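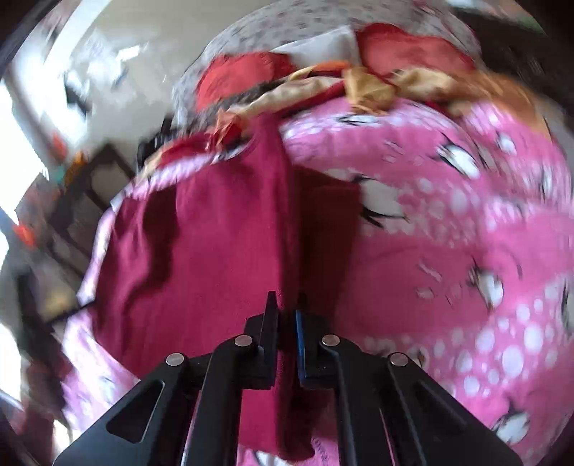 Fatemeh Salehi meinte dazu gleich, Jersey sei sowieso die bessere Wahl, Satin rutsche ihr jede Nacht von den Ecken.

Bettwäsche färbt ab, was tun?

Hallo zusammen, ich hab mir im November endlich mal was Kräftiges fürs Schlafzimmer gegönnt, dunkelrot, fast weinrot, von Weerakoon. Sieht toll aus, aber nach drei Wäschen (40 Grad, normales Colorwaschmittel) kommt immer noch rosa Brühe aus der Maschine, und mein helles Nachthemd ist jetzt auch rosa. Im Netz lese ich ständig was von Essig und Salz. Bringt das was oder riecht dann bloß alles nach Salat? Und kann ich das Nachthemd noch retten? Zurückgeben geht nicht mehr, der Bon ist weg.
Hashini Howlader

Debashish Bhuiyan
Das mit dem Essig kannst du dir sparen, das hält sich hartnäckig seit Omas Zeiten, aber die modernen Farben interessiert das überhaupt nicht. Bei mir hat Folgendes geholfen: die Bezüge ganz allein waschen, auf links, Trommel nur halb voll, und zwei Farbfangtücher dazu. Dann einen Extra-Spülgang. Schleudern reicht bei 900 Umdrehungen völlig, sonst kriegst du die Knitterfalten nie wieder raus. Und nach dem Waschen sofort aufhängen, bloß nicht nass im Korb liegen lassen! Ich hab das einmal über Nacht vergessen und hatte danach Flecken wie auf einer Landkarte. Beim Nachthemd: Entfärber aus der Drogerie, aber nur, wenn es wirklich weiß ist und keine Stickerei oder so was dran hat. Und bis dahin nicht in den Trockner damit.

Anwara Fakir
Einfach weiterwaschen, gibt sich irgendwann. Meine hat bestimmt ein halbes Jahr gefärbt.

Tahsin Siriwardena
Ich würde vorher testen, ob überhaupt noch viel rauskommt: ein weißes Tuch nass machen und fest über eine Ecke reiben. Bleibt es weiß, liegt es vielleicht eher am Waschmittel, ich hatte mal eins von Promuder, da war alles ständig fleckig. Wird es rot, dann hilft eigentlich nur Farbfixierer. Bei meinem stand 50 ml auf die Ladung, steht aber bei jedem anders drauf, also lieber die Packung lesen. Und das Spannbettlaken drunter vorerst nicht in Weiß nehmen, frag nicht, woher ich das weiß ;-)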